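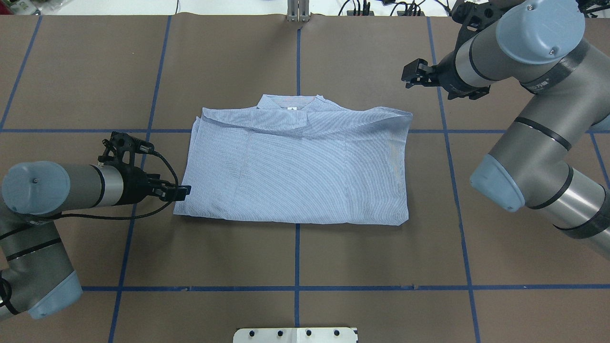 浅蓝细条纹衬衫，折后平放，领口一侧朝上。下沿平直，右边略皱。

2018年4月，周五，Deko室，衬衫折叠，Flultlow项目
记录：Clémence Hervieu
在场：Elie Issa、Danica Dimitrov（下午）
Visitación Requena请假，布料部分由我代记，她回来后核对。

一、桌面

牛皮纸是上午重铺的。纸卷幅宽600毫米，一幅盖不住桌子，需要拼接。接缝处下片压上片，搭接宽度3厘米，背面用双面胶，正面不贴胶。原先接缝正面贴过透明胶，衬衫下摆滑过去会被胶边带住，折边随之走样，所以改到背面。纸面仍有浅折痕，是纸卷自身带来的，用手压不掉。Elie建议用熨斗隔布低温走一遍，未试，列入待办。

网格用蓝色美纹胶带，格距按400毫米放。放线时从桌子的长边量起，短边只作校验。左侧那条竖线往下走时有点斜，复量后确认是贴的时候纸还没有绷紧，贴完再绷，线就跟着走了。今天不重贴。凡是用左侧竖线作基准的读数一律作废，改用中间那条竖线。以后的顺序固定为：铺纸，绷纸，四边固定，过一刻钟再贴胶带。

胶带本身的厚度对折叠有影响，以前没有记过。衬衫的折边正好压在胶带边上时，折线会偏向胶带一侧，摸得出台阶。单层布最明显，叠到四层以上基本看不出来。摆放衬衫时尽量让主折线落在格子里面，避开胶带边。领子压在胶带上没有关系。

照明没有动。桌面上沿比下沿亮，细条纹在亮的一侧反光，不容易看清，读折线位置时要换到对面看。

二、衬衫

今天只用一件，库号103，Skaden供的样衣，浅蓝底细条纹，长袖，前襟系扣。领内正中有白色小标。同批的白色那件还在洗，领子上的浆没有退干净，折起来偏硬，和这件不能放在一起比较。

面料手感偏薄，叠两层时透光，叠放以后能从上层看见下层的边。这一点对检查有好处：里面的袖子有没有摆正，不用掀开就能判断一半。坏处是照片里边缘显得毛糙，叠得整齐的边也会看成没叠好。评分时以实物为准。

样衣没有熨。收到时带着包装留下的旧折痕，竖向两道最深，用手抹平后仍有浅印。折新线时如果离旧线太近，布会自己回到旧线上去。Danica的意见是干脆沿用旧线，省事，宽度也合适。我的意见是旧线左右不对称，沿用的话最后的长方形会歪。两种做法各做了几遍，结果见第四节。

纽扣状态：全部系上。上周有一半的记录没有写纽扣系了几粒，后来没法解释为什么前襟会错开。从今天起表格里加一栏“纽扣”，填“全系”“隔粒”“只系领口”三者之一，空着的记录退回。

三、折法

沿用本子里的乙法，今天改了两处。完整步骤抄在这里，旧页作废。

1. 衬衫平铺，领在一端，下摆在另一端，衣身长度方向与桌子长边平行。前襟朝下。
2. 从肩部往下摆方向抚平，只走一个方向。来回抚会把细条纹推成波浪。
3. 先折一侧袖子。袖子横过衣身，袖口斜向下摆对侧，袖山处留一指宽的余量。余量过小，肩部会鼓；过大，袖子从侧边露出来。
4. 折另一侧袖子，与前一只相叠。袖口不要叠在同一处，错开一个袖口的宽度。两只袖口叠在一起的话，中间那块太厚，最后一折合不拢。
5. 两侧衣身向中间收。收进的宽度以领子外缘为准，两侧各比领子宽出两指。
6. 下摆往领子方向翻，分两次。第一次翻到衣长的三分之一，第二次翻到领座下面停住，不要盖住领子。
7. 把整件翻过来，领子朝上沿，理正。
8. 用手掌压下沿，从中间往两边。领子不压。

改动之一在第3步。原来写的是袖子贴着侧边直着往下放，再和衣身一起收进去。那样折出来侧边有三层袖子、两层衣身，厚薄差太多，长方形一边高一边低。改成横过衣身以后，厚度分散到中间，侧边薄了，但代价是中段容易起软褶。

改动之二在第6步。原来分三次翻，得到的块更小，放进Vashisht的小号袋正好。现在改用大号袋，翻两次就够，布少受一道折。小号袋还剩半箱，用完不再领。

第5步要多写几句。左右收进的宽度差一点，在这一步看不出来，到第6步翻下摆时才显出来，表现为下沿平而侧边斜。Elie的办法是收完一侧先不动另一侧，用网格里的一条横线比一下，确认平行再收。照做以后返工明显少了。尺子可以不用，尺子放上去容易把布带起来。

袖子折过去之后的状态：领在右端，下摆在左，袖口朝右下。上边有一道折边没有贴住桌面，略微翘起，在第5步之前应该按平。

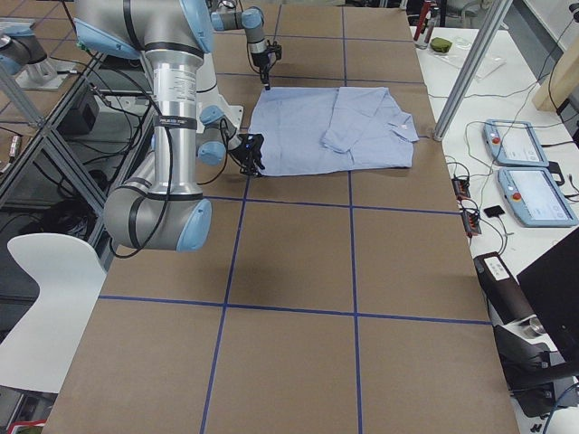 四、结果

沿旧线折（Danica的做法）：速度快，每一遍的样子都差不多，重复性好。缺点和预想的一样，成品左右不等宽，对着网格看，领子中心不在块的中心。如果只看外形不看领子，可以接受。

另开新线折（我的做法）：左右能对齐，但布会往旧线回弹，放着不动，过一会儿侧边就松开一点。压住边缘等一等再放手，情况好些。重复做到后面几遍，新线压深了，回弹减轻。也就是说，前几遍和后几遍不能算同一个条件，不应该放在一起取平均。上个月的表没有分开，那张表里的平均值不要再引用。

两种做法有一个共同的问题：领子下方那一条。下摆第二次翻上来，停在领座下面，布在这里叠成双层，容易起皱，稍微堆起来。原因可能有两个，一是领座本身硬，布碰到硬边没有地方去；二是第6步翻的时候手停得太晚，多出来的量全部挤在这一条里。下午试了提前一指停手，堆起的量减少，但块的高度变大，宽高比和要求差得更远。暂时没有结论。

领子站得住。系上领口那粒扣以后，领子一直是立着的，翻面、移动都没有倒。之前担心样衣洗过以后领子会软，目前没有看到。

下沿在各遍里都比较直，是整块里最稳定的一条边。以后量尺寸都从下沿起算。右边仍然是最差的一条边，皱，而且透。怀疑与第4步有关，后折的那只袖子总是在右，多出来的布最后都到了右边。下次把左右袖的先后换过来做一组，如果皱跟着换到左边，就可以确定。

块的形状：宽约为高的两倍。Vashisht大号袋的袋口在短边，装的时候要把块转过来，从窄的一端送进去，领子在后。领子在前的话，领尖会挂住袋口。

五、检查标准的讨论

午饭后和Danica、Elie过了一遍评分表。原来的表只有“合格”和“不合格”，两个人对同一件常给出不同的结果，分歧几乎都在侧边。商定改为按边记录，上、下、左、右各记一档：

平：边是一条直线，没有布露出来。
皱：边是直的，但有褶或者鼓起。
散：布露出来，或者边已经不是直线。

领子另记，分“立”“歪”“倒”。不再给总的结论，由用表的人自己定。Elie担心表太长，填的人会偷懒。先用两周再说。

“皱”和“散”的界线仍然模糊。透光的面料尤其麻烦，下层的边透上来，看着像散，摸一下是平的。规定为：看不准时用手指沿边走一遍，摸不到断口就记“皱”。摸的时候不要压。

Danica提出，面料的软褶要不要也记。意见不统一。我倾向于不记，软褶和折法关系小，和布放了多久、当天的湿度关系大，记了也解释不了。她认为至少在袖子折过去的那一步应该记，中段的软褶会一直留到最后。折中：表后加备注栏，自由填写，不计分。

六、杂项

胶带：蓝色美纹胶带剩一卷半，够重贴一次网格。再买时要同样的宽度，宽的那种揭下来会把纸面的一层也带走。

牛皮纸：纸卷用掉三分之一。换下来的旧纸没有扔，卷好放在柜子旁边，可以垫底。旧纸上有铅笔写的格号，Visitación可能还要抄，问过她再处理。

样衣标签：库号写在布条上，用别针别在下摆内侧。折之前一定取下来。上午有一遍忘了取，折好才摸到，那一遍作废，记录上已划掉。

剪刀又不在原位。在Esperanza Goicoechea那边的抽屉里找到的，已放回。

Esperanza来问能不能借衬衫去做熨烫对比。答复是这件不借，一熨旧折痕就没有了，后面的数据接不上。白色那件洗完可以给她，用完不必还原。

七、待办

网格左侧竖线重贴，等纸绷过夜以后再做。（Elie）
左右袖先后对调，做一组，纽扣全系，新线。（我）
牛皮纸隔布低温熨一遍，先用旧纸试，看会不会起泡。（Elie）
评分表改版，打印，旧表收走。（Danica）
问Skaden同款还有没有没拆封的，要两件，包装折痕尽量一致。（我）
第二节布料描述请Visitación核对，特别是透光那一段，她手里有布样。
小号袋余量登记后移到外间货架。

补记：傍晚走之前又看了一遍放在桌上的那件，侧边比下午松，下沿没有变化，领子还立着。没有动它，周一先看了再折。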